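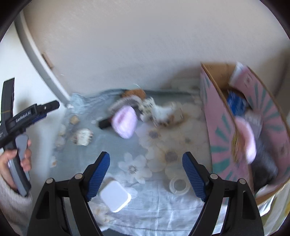

Wohnungsbegehung Ferienhaus Gristano, Objekt 2343
Datum: 03/10/2019
Geprüft von: Ruxandra Munteanu

Küche
Gasschlauch am Herd – in Ordnung, Ablaufdatum noch lesbar
Abzugshaube – Fettfilter verklebt, austauschen
Feuerlöscher – Plombe vorhanden, hängt zu hoch, tiefer setzen

Essplatz
Tischdecke – bleibt
Steckdose hinter der Tür – Abdeckung gesprungen, nicht benutzen, Elektriker ist bestellt

Bad
FI-Schalter – Prüftaste löst aus
Boiler – Sicherheitsventil tropft leicht, bei der nächsten Begehung nochmals ansehen
Haltegriff Dusche – eine Schraube locker, nachgezogen

Schlafräume
Rauchmelder – 2 Stück, Test bestanden, Batterien im August gewechselt
Fenster zum Hof – schließt schlecht, Mangel schon beim letzten Mal gemeldet

Treppe und Außenbereich
Stufen – 16, Kante der obersten ausgebrochen, Stolpergefahr
Geländer – fest
Außenlicht – Bewegungsmelder reagiert zu spät

Offen: Steckdose, Stufe, Filter. Die Stufe muss vor der nächsten Belegung gemacht sein. Schlüssel liegt bei Lam.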